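Clivden publishes its kitchen rules for robot arms

Clivden has issued its long-promised code of practice for robot arms in simulated kitchens. It runs to 34 pages, 20 of them definitions. "Cup" gets two.

Thierry Brunet, who edited the draft at Darer, received 346 comments, many concerning the word "gently". It has been removed.

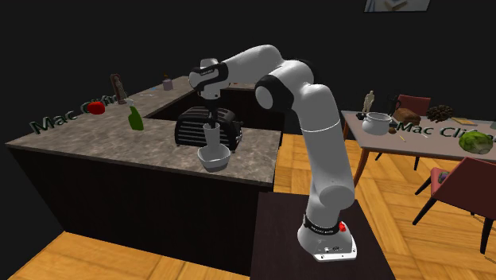
Under the new code, an arm must log every failed attempt as well as the flattering ones. Gallagher has asked for more time. The rules apply from November.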